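How an Airport People Mover Works

Some airports are so big that walking from one end to the other would take half an hour. If you had suitcases, it would take even longer. Many of these airports have a small train that carries passengers between buildings. It is often called a people mover.

Let's look at one. The airport at Dunbar has two passenger buildings and a parking area on the far side of a highway. A people mover called the Pivside Line joins them. The track is 2 miles long, and a full trip takes six minutes.

Who drives it?

There is no driver on the train. If you stand at the front window, you will see only the track ahead. A computer system starts the train, slows it down, opens the doors and closes them again. People in a control room watch the trains on screens and can stop any of them if something goes wrong. They can also talk to passengers through a speaker in each car.

How does it know where to stop?

Small markers are fixed along the track. When the train passes over a marker, it reads a signal that tells it exactly where it is. Close to a station there are more markers, so the train can slow down a little at a time. It has to stop with its doors lined up with the doors on the platform. If it misses by more than the width of your hand, the doors stay shut and the train creeps forward or back until it is in the right place.

Why are there doors on the platform?

The platform has a glass wall with doors in it. The doors open only when a train is there. This keeps people, bags and rolling balls off the track. It also keeps the station warm in winter and cool in summer, and that saves energy.

Where does the power come from?

The train runs on electricity. A metal rail beside the track carries the power, and a part under the train slides along the rail to pick it up. This power rail is very dangerous to touch — another reason for the wall on the platform.

When the train slows down, its motors work backward and make electricity. Some of that goes back into the power rail, where another train can use it. You may have felt something similar on a bike with a light that runs off the wheel. The light comes on because the wheel is turning, and the wheel is a little harder to turn because the light is on.

What do the wheels look like?

Most trains have steel wheels on steel rails. The Pivside Line has rubber tires on a smooth concrete track. Rubber grips well, so the train can climb a short, steep ramp over the highway. It is also quieter. A guide rail runs down the middle, and small sideways wheels press against it to steer. The tires wear out and have to be changed, just like the tires on a car.

How many people can ride?

Each train has two cars, and together they hold 116 passengers. Most people stand, because the ride is short and seats take up room that is needed for luggage. At the busiest time of day the line carries roughly 3000 people an hour. To do that, the trains have to come one after another with only a short wait between them.

What happens at night?

Airports never really close, but fewer people travel after midnight. Then one train is enough, and the others go to a garage called the Onby shed. Workers there clean the floors, check the brakes and test the doors. A special car with cameras underneath goes slowly along the track to look for cracks.

Riding safely

Hold on to a pole or a strap, even if the train is standing still. It starts without much warning. Keep your bag between your feet so it doesn't roll away. If the doors begin to close, wait for the next train and don't try to jump through. If you get separated from your family, stay on the platform and press the blue help button. Someone in the control room will answer.

Words to know

Guide rail: the rail that steers the train.
Platform: the place where you wait and get on.
Control room: the room where workers watch over all the trains.

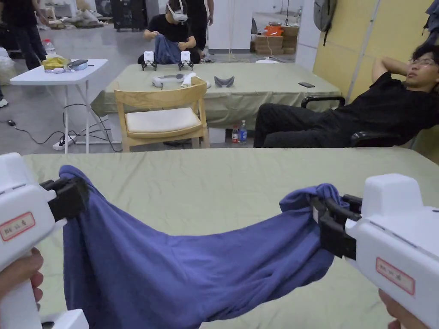
Fraser MacKinnon
My daughter wants to know what happens if the power goes off when the train is up on the ramp over the highway. Do the brakes hold it there by themselves, and how do the people get off?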